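Drosska Robotics Club
About us

Home | About | Sessions | Build log | Contact

Drosska is the student robotics club of the Palitz School in Cáceres. We work on robot manipulation: picking things up, putting them down where they were supposed to go, and writing down what the arm did in between. We do not build fighting robots or line followers, although several members came to us from both.

The club meets twice a week during term. Membership is open to any student from the second year up. No programming experience is required at entry, but every member is expected to be able to read and edit a configuration file by the end of the first term.

What we work on

Our main project is called Bakerari. It is a two-arm tabletop task in which small colored cubes have to be moved between set positions on a round wooden table. Each arm carries a parallel gripper with two fingers and rectangular pads. A student operator drives the arms by hand to produce demonstrations, the demonstrations are checked, and the good ones are used to train a control policy. The policy is then run on the same table under the same rules.

The cubes are deliberately dull objects. They have flat faces, one size and a plain color, so a failed grasp can usually be put down to the approach, the timing or the calibration. We tried bottle caps in the first year and spent most of it arguing over what counted as a failure. 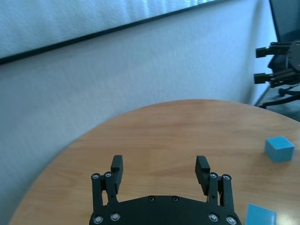 Bakerari table, both grippers, light-blue cubes.

How a session runs

Sessions have a fixed order. The arms are homed and the wrist views are checked on the monitor before any cube is placed. The operator for the day runs three warm-up moves, which are not recorded. After that, every attempt is logged, including the ones that go wrong in the first second.

An attempt is closed when the cube is released or when the operator calls a stop. Contact with a cube before the fingers are in position is entered as "touch" and the attempt goes on. Contact with the table is entered as "table" and the attempt ends. A second member keeps the log and does not talk to the operator while the arm is moving.

At the last count the archive held 873 logged attempts, of which 175 were rejected at review. The reasons for rejection are kept with the files – most are late stops or mislabeled cube colors.

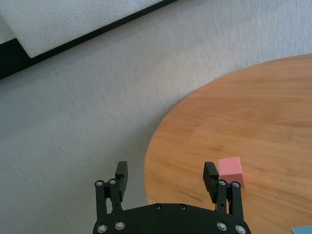

One parent wrote to ask whether the students spend more time on paperwork than on the robot. In the first month, yes. After that the log takes a few seconds per attempt, and members who skip it find that they cannot explain their own results in April, when the reports are due.

Roles

Every member rotates through four roles: operator, log keeper, reviewer and maintenance. Nobody holds the same role for more than 2 sessions in a row. The rule was brought in after a year in which one very good operator produced nearly all the data, and the policy learned that person's habits, including a pause before every grasp.

Maintenance covers finger pads, screws, cable routing and calibration. Finger screws are checked for tightness at the start of each session. Pads are cleaned with a dry cloth only. Calibration starts with a clear table and open fingers, and the offset is written on the sheet by the door before anyone runs a program.
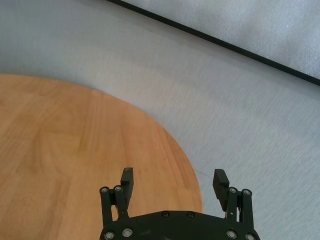 A calibration older than one week is treated as expired. If the arm has been moved on its mount, it is treated as expired immediately. Members who are unsure should recalibrate; it takes less time than going through an afternoon of attempts with a shifted offset.

Competition

We enter one outside event a year, in the manipulation class, with a team drawn from members who have completed all four roles. The team writes its own entry document and is responsible for its own transport cases. Results so far have been mid-table. Our best runs have been slow and clean – the scoring has tended to favor fast ones, and we have not changed our approach on that account.

Between competitions the same setup is used for term projects. Current topics are grasp approach angle, handing over from one arm to the other, and recovery after a missed grasp.

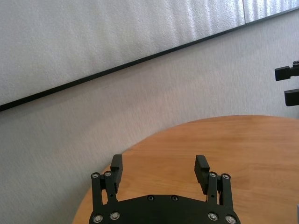 Handover is the hardest of these by a long way, according to one former member, who would start with a single arm and leave the second one parked until the first can be trusted. The current project plan follows that order.

Joining

The club has 18 places, set by the number of sessions we can supervise. Applicants attend one session as observers and one as log keeper before deciding. There is no test. Safety glasses are supplied, long hair is tied back, and phones stay in bags while the arms are powered.

Students who cannot attend both weekly sessions may join as reviewers, working from recorded attempts. Reviewers have the same vote as other members on what is kept in the archive.

Questions about membership should be sent through the contact page. Questions about the data format are answered in the build log, under "Files and naming."

Page last updated 27 November 2025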